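Frequently Asked Questions — Tadbridge Sewing Room

Do I need to be a member to use the room?
No. Anyone over 16 can book a table. Members pay less per session and can book up to 3 weeks ahead. Everyone else can book up to a week ahead.

Where are you?
Upstairs from the Gilani fabric store on Plurstead Street. The entrance is the green door to the left of the shop window. There is a buzzer. The lift fits a wheelchair or a stroller but not both.

What machines can I use?
We have four domestic machines and four sergers. The industrial straight stitch is for people who have taken the short introduction with Farzana Bugti. It runs on the first evening of every month except February.

Can I bring my own machine?
Yes. Tell us when you book so we can give you a table near an outlet.

Can I cut large pieces?
Yes. Cutting space is included in the session price. Please keep pins, chalk and hot irons off the cutting surfaces. Rotary cutters are fine on the green boards only.
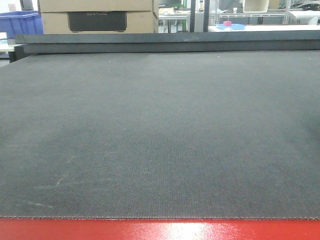 Gray mat with red edge. Scuffs and scratches are normal wear.

Do you sell fabric?
No, but Gilani downstairs gives our members a discount on cottons and linings. Show your card at the register. We do sell needles, bobbins and basic thread.

Can I leave a project overnight?
Members can rent a shelf. Label everything with your name. Unlabeled bags go into the scrap bin at the end of the month — we do check inside first.

Do you take repairs or alterations?
We don't. Vadeck Tailoring, two doors down, takes both.

What if I have to cancel?
Cancel by noon the day before and we move your booking at no charge. After that the session counts as used.

Who do I contact about group bookings?
Ask for Rimantas Grigaitė at the front desk, or leave a note in the booking form.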